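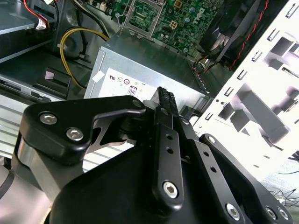 December, bench notes, second half of the afternoon

People keep asking me whether the machines are ready for the shop floor yet, and my answer this month is "for which five minutes of the job?" I've been taking apart old desktops by hand for longer than I'd like to admit, and most of it is dull, friendly work that I'd hand over gladly. It's the stretches in between that worry me. Take the power supply. In the Dell we have open on the bench it's a nice big silver box with flat faces, the sort of thing you'd think any gripper could grab, and the ridged teeth at the finger tip do look made for it. But then there's the yellow cable looping down along the left of it with the black bundle tied in beside it, and the drive cage standing up on the right, bright as a mirror under our lamps, and suddenly there isn't much room for fingers of any kind. My own hand goes in sideways and feels its way. I don't look half the time, I just know by touch whether I've got metal or wire.

Kellusitz task list, where we stand. The list has 33 steps for a full teardown and I went through it again over coffee, trying to be fair. Side panels, yes, I'd trust a machine with those. Screws, mostly, provided the head is clean and somebody has told it where to look. Unplugging connectors is where I get gloomy. A latch you have to pinch while you pull, with the cable trying to spring back at you - that's a two-handed thing for me, and I have had a lot of practice.

Time budget in the Menzies plan says up to 60 seconds for a power supply once the screws are out. I can do that on a good day. I would rather see a slow pull that leaves the board alone than a quick one that drags a harness across it, and I'm going to ask that we score it that way. CPU socket on this board is empty with the lever up, so please, whoever has the bench next, mind those contacts! If we want the board for the reuse pile, find a cover for it first.

Lighting: the white metal washes out badly and the floor of the case is nearly black by comparison. Try the lamp lower and further over, maybe with the Unero diffuser if it ever comes back from the other room. I did ask.

My feeling tonight, for what it's worth, is that sorting and carrying are close, unscrewing is coming along, and cables are years off unless the people who design cases start thinking about it too. I was gloomier than this in the spring, so that's something.

To do
Re-cut the foam wedge, 5 mm thinner
Ask Jendex about softer pads, 2 pairs
Move the connector steps to the end of the list
Label the screw trays again, the tape has gone gummy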